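Paltis Robotics Seminar, handout for unit 4
Two arms, one table: learning to sort flowers from demonstrations

OK, so last time I promised you a method that doesn't need a single line of hand-written grasp rules, and I've been looking forward to this one! The task is flower sorting with two arms. Roses and hydrangeas are soft, the stems tangle, and the leaves hide whatever you wanted to grab. 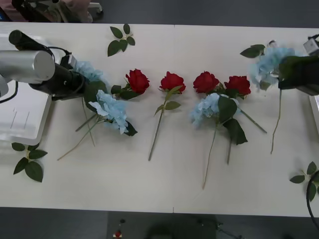 Part A. What the policy learns from

We trained on 300 demonstrations, each a full run with both arms. The policy (I call it Orthorpe in my slides) predicts a short chunk of motion, carries out part of it, then looks again. Predicting one step at a time made the arms dither near the petals - you'll see why when you plot the actions.

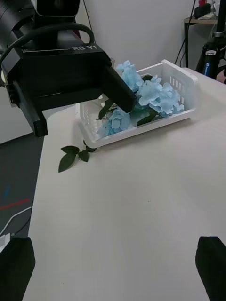 Each chunk is 12 steps long. I tried longer ones and they looked lovely until a stem moved, and then the arm just kept going to where the flower used to be.

Part B. Two arms or one?

The tempting shortcut is a separate policy for each arm. Try it in the exercise, but watch what happens when both want the middle of the table.
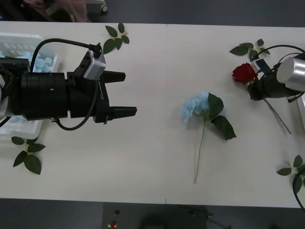
Fig. 3. Rose in the right gripper, left gripper open.

Our joint policy finished 96 test runs for the write-up, and I'll share the logs before the September session. Please go through the failures first (they're the fun part).

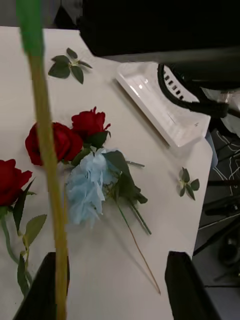 For the exercise, drop the wrist views from the input, retrain, and compare. Bring your plots, even the ugly ones!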